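Skallum: your questions

Last updated 14 October 2020

What is Skallum, then?
It's my robot arm, and its one job in life is taking old desktop PCs to bits. I build it at the shared workshop in Prurnville, mostly in the evenings, with a lot of help from Getachew Tsegaye (he does the wiring, I do the swearing).

Why PCs?
I had a pile of them! Also they're fiddly, full of clips and levers, and a lovely test for a two-finger gripper.

Does it undo screws?
Nope. I take the side panel off by hand and lay the tower flat on the bench. Screws might come next year, if I can face it.

How much can it do on its own?
Drive carriers and memory, on a good night. In September I ran the drive routine 90 times and it made a mess of 23 of them, nearly always by gripping too far along. Cables still confuse it, so I stay next to the stop button.

Where do the parts go?
Onto a grey 3D-printed tray to the left of the case. I'm on version 3 now – the first two were too shallow and bits kept tipping over.
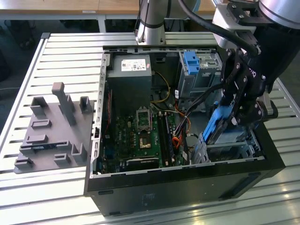

Skallum with a blue drive carrier in its fingers, tray on the left.

Can I have the tray files?
Yes, just email me and say what case you've got, as the slots may need changing.

Can I come and see it?
Please do! Ring the workshop bell and ask for Samina. Bring a dead PC if you've got one going spare.

Samina Gondal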